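Progress report, 9 February 2021
Prepared by Nassoro Mfaume for Genalyn Samonte

Furnishing of the Canpolat study rooms is continuing according to the plan. Since November we have received 26 chairs, and 14 of them are already placed in the rooms. The delivery of desks is finished.
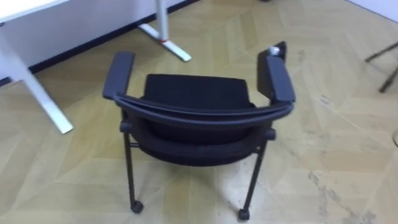 The chair question took more of our time than I expected. We compared two models and asked the users for their opinion. Most of them prefer a black chair with armrests and casters, as it is easy to move on the parquet floor. I still want to check the wheels for scratches - the floor is light and marks would be seen quickly.

Until now we spent 573 dollars on transport and small parts. I will send the receipts separately. The next step is to place the remaining 12 chairs.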